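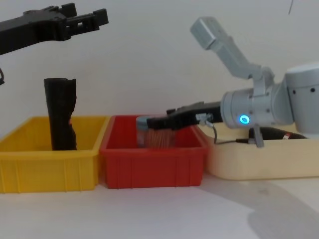 Right arm with the brush at the red bin

Sorting task keeps missing, is it our code?

Muthoni Mussa
Our college club has a two-arm sorting project due in June. Yellow, red and cream bins, one object each. We've got 200 recorded runs and it still lets go of the brush on the rim half the time. Our mentor says record 2000. Is that really the answer?

Benedek Szabó
I doubt it. Lift the brush higher before you cross the rim. Those bristles are already below it in your picture. Try that first.

Brian Gachanja
more data always helps, we did 700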